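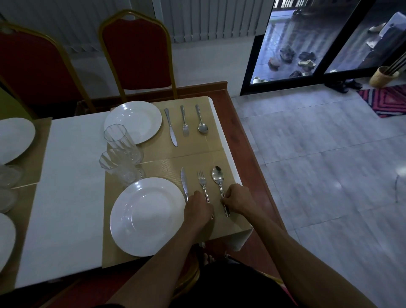 摆正餐具，左手指尖搭着叉柄，右手捏着勺柄。

一把勺子要摆多久

宴会厅里的摆台机器人，早上要人伺候，晚上也要人伺候。厂家的宣传册里没有这两段。

文／本刊记者

早上八点，Asard宴会厅后侧的灯先亮一半。当班的技术员蹲在工作站旁边，用一块不起毛的布擦夹爪上的指垫，擦完对着光看，再擦一遍。指垫是软的，灰色，靠近指尖的地方已经磨得发亮。她说发亮就该换了，可是备件还没到，今天先凑合。

这台摆台工作站由Trarkix供货，去年秋天进场。一条机械臂装在带刹车的底座上，底座推到桌边，四个支脚放下来，臂上方架着两只相机，旁边一辆料车，分格放着盘子、刀、叉、勺和玻璃杯。厂家的说法是“推到位即可作业”。我在宴会厅待了几个早晨，从“推到位”到放下第一只盘子，最快的一回也用了近75分钟。

这段时间去了哪里，是我想弄明白的事。关于服务机器人的报道已经够多了，大多写到机械臂把叉子稳稳放下就收尾，配一句行业要变天。至于放下叉子之前有人在桌子底下垫了什么，很少见诸文字。

先说垫的东西。宴会厅的地面是瓷砖，砖缝有深有浅，支脚落在缝上和落在砖面上，底座的高度差得出一张硬纸片。人站在那里毫无感觉，机械臂却会把这点高度一路放大到指尖。技术员的办法很土：一叠裁好的塑料片，薄厚不同，用记号笔标着深浅，哪只脚虚了就往下塞哪一片。水平仪放在底座正中，气泡不动了才算完。我问说明书上怎么写，她翻给我看，有一行字：“请确保地面平整。”

然后是标定。一块印着黑白格子的板子摆在桌面中央，相机拍，手臂挪个姿势，再拍，来来回回。板子要放平，而桌子上铺着台布，台布底下有时还有一层防滑垫，压出来的褶子会让板子翘起一个角。有一天早晨，标定做了三遍都没通过，屏幕上只说误差超限。技术员把板子拿开，用手掌把台布从中间往外捋，再放回去，过了。软件没有告诉她该捋台布，她是自己试出来的，试出来之后写在一张便条上，贴在料车的侧面。那张便条上的字，比控制界面里的帮助文档管用。

标定过了，还要教位置。Asard的摆法和教科书不大一样：刀、叉、勺全放在盘子右手边，刀挨着盘，叉居中，勺在最外面。这是这家店的老规矩，据说是为了让左手边腾出地方放手机和面包篮，也有人说当年的领班是左撇子，说法对不上，规矩倒一直没变。Trarkix出厂的模板是叉在左、刀和勺在右。改模板听起来只是挪几个坐标，做起来没那么快。三件餐具挤在同一侧，间距就窄，夹爪张开时两片指头要伸进相邻两件之间，伸得不正就会把刚放好的刀碰歪。于是放的次序也要改，先放里面的，再放外面的，手腕还得侧一个角度。改完次序，手臂绕行的路线又变了，有一段会从玻璃杯上方掠过，只好再改一轮。

供货方派来的工程师在现场改了好几天，这几天按合同算“部署支持”，免费。之后再改就收钱。

我对这类设备最不放心的地方，是玻璃杯。透明的东西在深度相机里几乎等于没有，带棱的杯子更麻烦，每个面各反各的光，从上面看下去，一只杯子能被认成几块互不相干的碎片。Trarkix把这部分识别外包给了一套叫Prarkonar的软件，演示视频里杯子抓得很漂亮。视频是在哪里拍的，我不知道，不过背景是黑布。宴会厅的桌上铺的是白布，头顶有吊灯，侧面是一整排玻璃门，上午的太阳斜着进来，桌上的影子一刻钟换一个方向。

所以每天开工前还有一道手续：拉窗帘。拉到第几片、留多宽的缝，都有讲究，同样写在那张便条上。阴天可以少拉一些。有一回窗帘拉好了，保洁的同事进来顺手又拉开通风，机械臂随后连着两次停在半空，指头悬在杯口旁边，等人来处理。处理的办法是按确认键，让它重拍一张。重拍仍不行，就用手把杯子放上去。

用手放一只杯子，我没有掐表，反正是一抬胳膊的工夫。

餐具是另一类麻烦。不锈钢会反光，这一点大家都料到了，没料到的是勺子会叠。料车的格子里，勺子一把套一把，套得严丝合缝，从上面拍过去只看见一把的轮廓，夹起来却是两把，甚至更多。供货方给的对策是在装料时把勺子错开摆。谁来错开？还是人。我看着一位服务员把洗好的勺子一把一把排进料格，勺头朝同一个方向，排得极整齐。她排完一格，抬头问技术员：“我都排到这份上了，干吗不直接排到桌上去？”

技术员笑了笑，没接话。这个问题我后来问了宴会厅的运营主管。他的回答是，不能只看今天，设备的账要按几年来算。我请他把几年的账拿给我看，他说还在做。

公平地说，这台机器有它做得好的时候。一旦底座稳了、光线合适、料格装得规矩，它摆出来的盘子间距非常均匀，站在桌子一头看过去，盘沿连成一条直线，比赶时间的人摆得齐。它也不嫌累。大型婚宴的前一晚，人摆到后半程手会飘，勺柄朝哪边歪的都有，领班得跟在后面一套一套地扶正。机器的第一套和最后一套几乎没有分别，要歪也是一起歪，歪得很一致。

“一起歪”这件事值得多说两句。三月里有一场午宴，整条长桌上的勺子统统偏出去一点，勺柄尾端朝外。单看一套，谁也看不出来，连成一排就很扎眼。现场查了一圈，先怀疑标定，重做，没用；再怀疑夹爪零位，重设，也没用。最后发现是右侧那片指垫裂了一道口子，夹住勺柄时橡胶被带得翻起来，松手的一瞬间把勺子往外弹了那么一下。新指垫换上，毛病消失。客人十一点多入场，前面的时间全花在排查上，勺子是由服务员用手一把一把捏正的：一只手按住叉子别让它动，另一只手把勺子转到和它平行。

这个动作，干这行的人闭着眼都会做。要让机械臂做，得先让它看出“歪了”，再判断歪多少，再夹起来、转一下、放回去，还不能碰到旁边的叉子。现在的版本不做这件事。它只管放，放完拍一张照片，和模板对一对，差得多了就在屏幕上标红，由人去扶。Trarkix说新版本会加入“自动修正”，何时推出没有给日期。

指垫是耗材，合同里写明了。厂家建议的更换周期以抓取次数计，听上去很科学，只是那个次数是在什么样的餐具上测的，文件里没有交代。Asard用的刀叉柄上有花纹，凹凸的地方对软垫的磨损显然比光面厉害。技术员把每次换下来的旧垫子装进一个饭盒，按先后排着，我一片片翻看，磨损的位置都差不多，全在左下角，说明夹爪闭合时两边并不完全对齐。她反映过。对方回复说在公差之内。

公差之内，坏起来也还是坏在左下角。

保养这一块，宴会厅没有自己做，签给了一家叫El Ouafi的第三方维保公司。按约定，工程师定期上门，查关节、查线缆、查刹车、清相机镜头，出一份单子。我看了几份单子，格式工整，大部分栏目打钩。真正有内容的是另一本东西，技术员自己用的硬皮本，记着每天出过什么状况、怎么弄好的。从进场到我去的那个星期，本子里一共有186条。我花了一个下午读它，读得比任何白皮书都仔细。

这186条里，写得最多的不是机械臂本体。本体很少出事，关节、电机、减速器这些贵东西都老老实实的。出事的是边边角角：线缆被料车轮子压了，相机支架的螺丝松了，料格里掉进一张纸巾，台布垂下来的边被支脚夹住，急停按钮被路过的人用胯碰了一下。有一条只写了四个字，“又是台布”。还有一条写着“杯底有水，滑”，后面画了个箭头，指向页边的一句：“擦干再装”。

照我看，这些条目加在一起，才是这台设备的说明书。可它不在设备里，也不在供货方的服务器上，它在一个硬皮本里，本子归一个人。我问过，如果她休假怎么办。主管说会有交接。我又问交接过没有，他说上次她休假那几天，正好没有大型宴会，工作站没开。

El Ouafi的工程师我也见着了，来做例行检查，带着一只很重的工具箱。他话不多，先把盖板拆了，用手电照着看同步带，拿指甲在带背上轻轻刮，又把手臂断电，用手推着关节走了一遍，侧着耳朵听。我问听什么，他说听砂。面粉、糖霜、烛台上掉的灰，宴会厅的空气比大家想的脏，轴承密封再好，时间长了也会进东西。工厂里的机械臂有围栏、有恒温，这里有香槟和跑来跑去的孩子。他觉得这类设备搬到餐饮场所，保养周期应该砍半。合同上的周期是照搬工业版的。

他检查完，在单子上打钩，合上箱子。那一栏“建议缩短周期”在单子上没有位置，他写在了备注里。备注会不会有人看，他耸耸肩。

还有一件小事。工作站的软件每隔一阵要升级，升级后模板会被重置，刀叉勺回到出厂的位置，叉在左边。头一次升级后没人留意，一整张桌子按出厂样式摆完了，整整齐齐，全是错的。现在的做法是升级前先把模板导出到一个U盘，升级后再导回去。U盘用胶带粘在控制柜内侧。Trarkix知道这个问题，答复是“建议客户做好备份”。我不太理解，一家把“智能”两个字印在机身上的公司，为什么要客户拿胶带替它记东西。

我向Trarkix书面提了几个问题：每摆一套的平均用时，是否计入标定和装料；指垫寿命的测试条件；识别透明杯具的成功率是在什么光照下得出的。收到的回信客客气气，第一个问题答的是“单套作业时间可低至22秒”，后两个问题合并成一句“视具体场景而定”。

22秒我信。我自己也数到过差不多的数。但这个数是从手臂起动开始算的，到最后一只杯子落桌为止。它不包括垫塑料片，不包括捋台布，不包括拉窗帘，不包括那位服务员把勺子一把把朝同一个方向排好，也不包括后面扶正的那双手。把这些都摊进去，每套要多少时间，供货方没有算过，宴会厅说还在算。我也没法替他们算，各家的桌子、地面、杯子都不一样，我手上只有几个早晨的观察，拿它推出一个漂亮的数字，和宣传册犯的是同一种毛病。

能确定的是分工变了。从前摆台这件事，一组人分头干，谁都会，谁缺席都补得上。现在桌边弯腰的时间少了一些，桌下蹲着的时间多了一些，会蹲的人只有一个。服务员的活儿往前挪到了装料，往后挪到了检查，中间最机械的那段让给了手臂。有人喜欢这样，说腰舒服了。也有人不喜欢，说排勺子比摆勺子还无聊，摆的时候好歹能走动走动，能跟对面的人聊两句。

主管带我参观时反复强调，设备不会减人。我看了排班表，人数确实没少，只是其中两个名额从宴会组划到了“设备配合”。他管这叫岗位升级。被划过去的一位说，工资没升。

如果有同行问我要不要买，我会劝他先别看手臂，先看地砖和窗户。再去厨房翻翻自家的刀叉，柄上有没有花纹，勺子是不是一叠就贴死。桌子底下也要看看，有没有横档会顶到支脚。最好在合同签字之前，让供货方用自家的台布、自家的杯子、上午的太阳，从推车进门开始掐表，掐到最后一套，中间谁伸手帮忙都记上。厂家要是不肯，这本身就算一个回答。另外，请把指垫的价钱单独列出来，连同运输时间。Asard等备件，最长的一次等过8天，那8天里工作站盖着防尘罩停在墙边，料车倒是一直在用，服务员发现它推盘子挺顺手。

我最后一次去，是一场晚宴之前。标定一遍就过了，窗帘也没人动，手臂一套接一套往下放，节奏很匀，连技术员都搬了把椅子坐下来。放到长桌的后半段，它停了，屏幕标红。她起身看了看，盘子没事，杯子没事，叉子比模板偏了一点点，大概不到一根火柴棍的宽度。她用指尖把叉柄拨正，按下确认。

手臂接着往下走。她没有坐回去，站在旁边跟着它一套一套地看，走到哪看到哪。我问她，既然它自己会拍照比对，为什么还要跟着。她说上个月有一次它没标红，客人先看见的。

新指垫还没到。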